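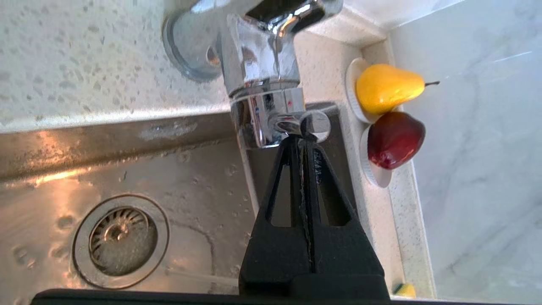 A conta da água de fevereiro veio com 979 litros por dia. Somos 2 em casa. No mês anterior tinham sido 700, o que já me parecia muito, mas nessa altura ainda andava a regar os vasos todos os dias e não liguei.

Comecei pelo contador. Fechei tudo às onze da noite, tirei nota dos números e voltei a ver às seis da manhã. Tinham passado 227 litros sem ninguém abrir uma torneira. O autoclismo foi o primeiro suspeito - pus corante no depósito, esperei uma hora e a água da sanita ficou limpa. A máquina de lavar também estava bem.

Liguei para a Heltbridge, que trata do condomínio, e disseram-me que até ao contador era com eles e do contador para dentro era comigo. Pedi então dois orçamentos. A Jollen queria abrir o chão do corredor logo na primeira visita. A Gwilliam propôs primeiro uma escuta com aparelho e um teste de pressão, separando a água quente da fria, e fiquei com essa.

A fuga estava na água quente, no troço entre o esquentador e a casa de banho, numa união antiga atrás do armário das toalhas. Tiraram quatro azulejos, cortaram um bocado de tubo e puseram outro. Demorou uma manhã. Os azulejos ainda não estão no sítio, porque já não se fabricam e os que encontrei na Plemum são um tom mais escuros. Se calhar levo aqueles mesmo, o armário tapa quase tudo.

A conta do gás também tinha subido e eu tinha culpado o inverno. Agora faz sentido, o esquentador acendia de vez em quando durante a noite e eu pensava que era o vizinho de cima.

Passei a anotar o contador uma vez por semana, num caderno que está na gaveta da cozinha. Ainda estou à espera de saber se me fazem algum acerto na conta. Pediram a fatura da reparação e duas leituras seguidas depois da obra - a primeira já mandei, a outra segue no fim do mês.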